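Drultora Spülküchenhilfe P5 – Greifarm für die Geschirrrückgabe

Startseite > Großküche > Spülbereich > Automatisierung

Lieferbar ab Mai. Preis auf Anfrage.

Der Hersteller Drultora verspricht »Entlastung für Ihr Team«. Wir führen die P5 seit diesem Frühjahr im Programm und schreiben lieber dazu, was damit gemeint ist und was wir davon halten.

Was das Gerät macht
Die P5 nimmt Becher, Tassen und kleine Schalen vom Tisch auf und stellt sie in einen Abtropfständer oder Spülkorb. Fünf Finger, ein Arm, fester Standplatz. Teller bis zu einer gewissen Größe gehen laut Datenblatt auch, im Probebetrieb haben wir sie nach zwei Wochen wieder von Hand gestellt.

Was sich für das Personal ändert
Weniger, als der Prospekt nahelegt. In der Betriebskantine Presach, nach eigener Angabe 500 Essen am Tag, ist keine Stelle weggefallen und keine Schicht kürzer geworden. Das Einräumen der Becher entfällt zum Teil. Dafür muss jemand die Becher so hinstellen, dass der Arm sie erreicht, und jemand muss da sein, wenn er stehen bleibt. Die Kolleginnen an der Rückgabe sagten uns, die Handgelenke seien abends besser, das Warten sei neu. Wer mit der Anschaffung Personal einsparen will, sollte vorher eine Woche lang mitlaufen. Und wer den Betriebsrat erst nach der Bestellung fragt, bekommt Ärger, zu Recht.

Technische Daten
Traglast Hand: 500 g
Programmierbare Ablageplätze: 13
Greifvorgänge bis zur Wartung: 4000
Einweisung: 5 Stunden, vor Ort
Steuerung: Virnska, Bedienfeld deutsch/englisch

Zur Wartung: 4000 Griffe klingen nach viel. In Presach waren sie nach knapp 13 Arbeitstagen erreicht. Der Wartungsvertrag läuft über Mateos und ist im Gerätepreis nicht enthalten – bitte gleich mit anfragen.
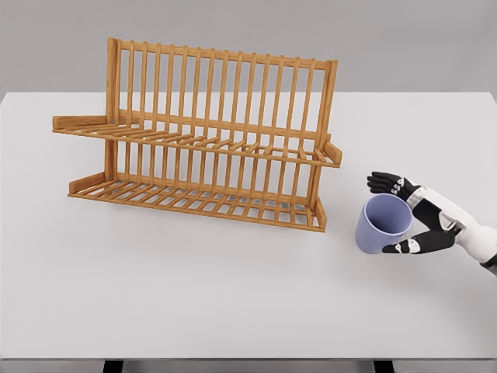

Greifhand mit Becher am zweistöckigen Abtropfständer aus Holz (Computergrafik). Ständer und Becher gehören nicht zum Lieferumfang.

So aufgeräumt wie auf der Grafik ist es an keiner Rückgabe, die wir kennen. Besteck, Servietten und halbvolle Gläser sortiert die P5 nicht aus. Das bleibt Handarbeit und sollte im Dienstplan auch so stehen.

Probestellung
Vier Wochen, Auf- und Abbau durch uns. Bitte bei der Anfrage Tischhöhe und Bechermaße angeben.

Zubehör: Ersatzfingerkuppen (Satz zu 5), Bodenplatte, Abdeckhaube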